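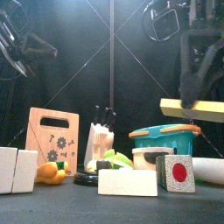
6 min read · 1274 words

3.2 Materials and sorting task

Participants in the Travia sample were asked to sort household objects into groups, first by use and then in any way they liked. The set combined toy kitchen items with blocks (Figure 2). We chose toy versions for the kitchen items to keep sizes similar, and to avoid differences in wear that might have drawn attention away from shape and purpose.

Each session began with a short interview about shopping and cooking at home. The interviewer then read the instructions aloud in the language the participant had picked. No time limit was given. Sessions held on a Sunday were scheduled after noon, when most households in Travia and Netedik had finished their main meal.

Of the 955 adults who returned the Skorero household survey, 79 agreed to take part in the sorting task. They were slightly older than the survey sample as a whole, and more of them lived with children. We did not weight the results for this difference — the group was too small for weights to be stable.

Group names were written down exactly as spoken. Two coders then matched each name to a category in the Tesfamariam list, which separates names based on use ("for soup") from names based on place ("goes by the stove") and names based on looks. Where the coders disagreed, the name was kept in both categories and counted as half in each. Names that fit no category were set aside and are discussed in Section 5.

Figure 2. Toy kitchen items and blocks on a dark gray tabletop, with a teal toy pot and white foam blocks among them.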